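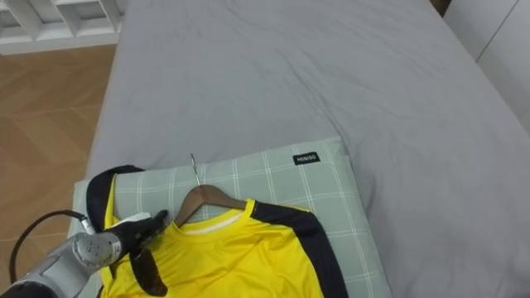 Nornomer opens furnished show flat for people moving on a budget

Housing furnisher Nornomer will open a furnished bedroom to visitors this Friday, at its Burska building. The room shows how a rented flat can be set up for a new tenant, from the bed to the clothes storage.

Nornomer has furnished 631 rented homes so far. The Burska building adds another 42, and all of them will have the same basic bedroom.

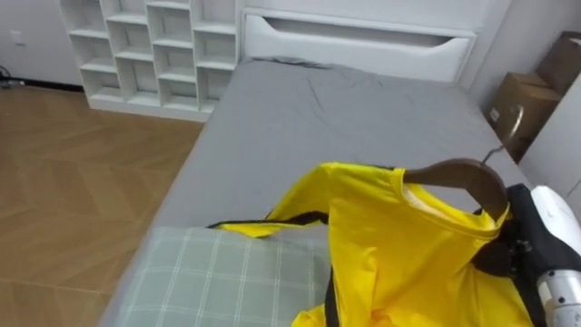 Bed, headboard and shelving
Show bedroom, Nornomer

Each bedroom comes with a large bed, a padded white headboard with a recess in it, and an open shelving unit in white. Tenants can use the shelves for books, shoes or folded clothes. The floors are wood, laid in a herringbone pattern, and will be cleaned and checked by Drolix before each new tenancy.

"People arrive with two bags and want to hang their clothes up on the first evening," said Iker Alcaraz. "We asked tenants what they were short of, and hangers came up more than anything else. We now leave a set of wooden ones in every flat."
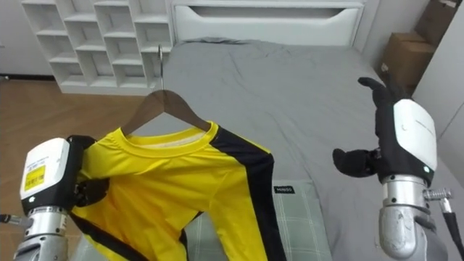

Clothes storage

Nornomer has ordered 2000 hangers for the Burska flats and for replacements elsewhere. The furniture is being delivered by Van Dijk, which will also take away old beds from the company's other buildings.

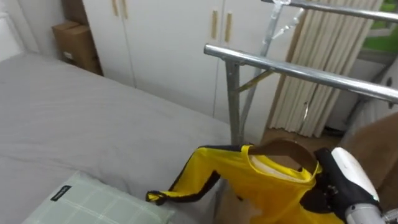

Tenants told Nornomer that one wardrobe was often too little for two people sharing. The company tried several answers over the winter, including hooks behind the door. In the show bedroom a chrome clothes rack stands out in the room in addition to the tall white wardrobe, and a rack can be requested for any flat in the building at no extra charge.

The show flat is open from 10am to 4pm. Some 100 places are available and visitors should book through the Nornomer lettings office. The first tenants move in during March.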